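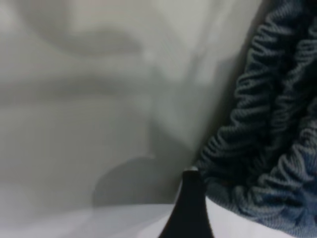 Washing and drying everyday clothes

Sort by weight as well as colour. A heavy cotton towel and a thin shirt don't dry at the same speed, and the shirt comes out creased from being dragged about under the towel.

Empty every pocket, do up zips, and turn dark things inside out. Use the dose on the packet for your water and no more. Extra powder stays in the cloth and makes it stiff.

Shake each item hard before you hang it — two good flicks will take out most of the creases.
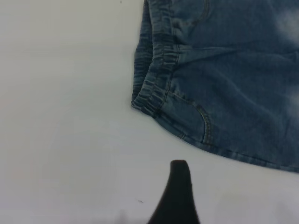

Can jeans go in the tumble dryer?

It's better to keep them out, above all if they have elastic at the waist, as heat makes elastic go slack. Hang them by the hems indoors or in the shade.

Folding

Fold things while they are still slightly warm from the line or airer. Lay trousers on a table, smooth the legs from the waist down, put one leg over the other and fold in three. Wilma Innes, who sent in the shelf tip below, folds hers the night before ironing and finds she can skip half the pile. 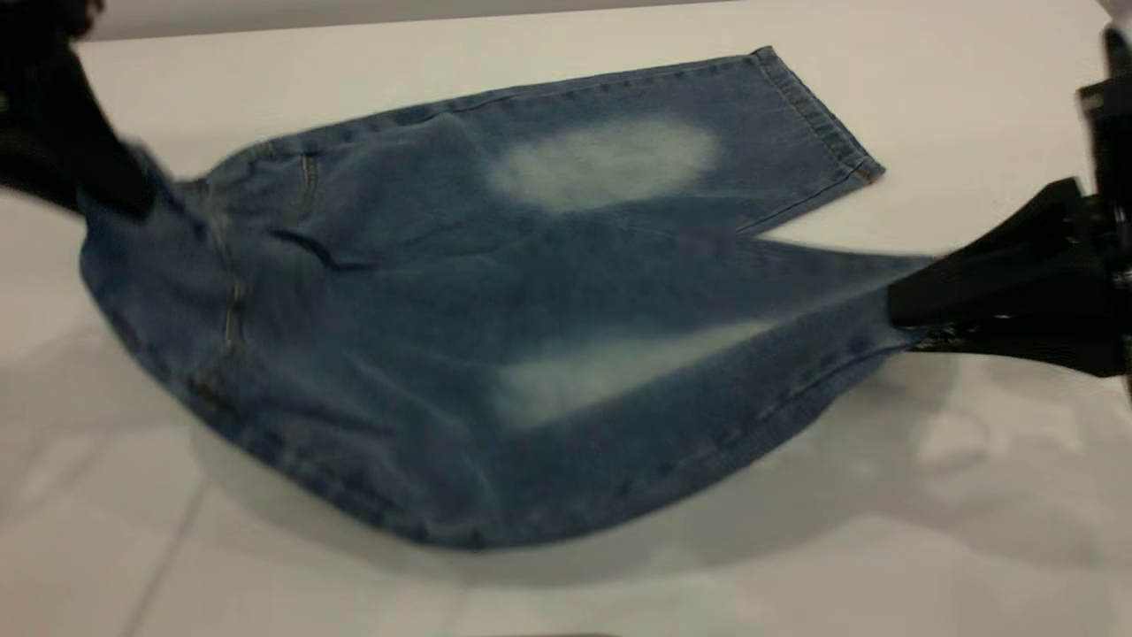 Storing

Stand folded clothes on edge in the drawer, like books. On open shelves keep piles to 22 cm, or they lean and slide. Leave wool out of the airing cupboard.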